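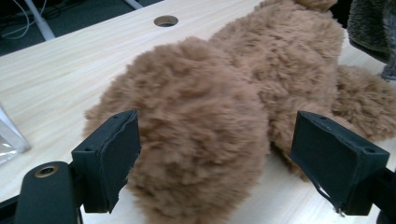 Tan, shaggy and stretched out on its side across the desk.

Every fall I promise myself I'll go through the stuffed animals before the cold weather sets in, and this October I finally got around to it! Welcome to the Betel page of my little gallery, where I keep pictures of the soft toys that pass through our house on Issahaku Lane, mostly on their way to new homes through the Grullow toy swap. The swap found homes for 700 toys last year, and I'd like to think a few of the loved ones were ours.

The furry fellow has been with us for 7 years (he came from the Clollell street market, at the bottom of a box of puzzles) and he has the kind of coat that holds on to every crumb and bit of fluff it meets. I like to do the sorting on the pale wood table, mostly for the grain, which makes such a soft, stripy background for everything.
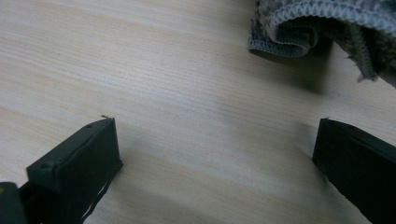

A wipe with a barely damp cloth between toys keeps the surface nice, and I let it air for a minute or two before the next one goes down. Long fur gets a gentle comb with the fingers first, working from the tips in toward the body, and only after that do I think about a bag. Clear ones are my favorite by a mile, so whoever opens the closet in spring can see who's waiting inside!
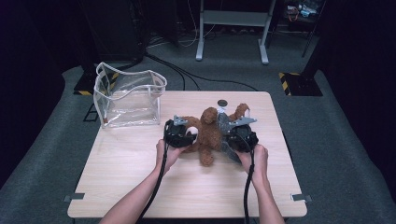 Plush toy at the middle of the table, long limbs every which way, with the clear bag standing open on the left.

1165 views | 74 likes | 7 comments
Contact | © Betel Soft Toy Gallery | Back to top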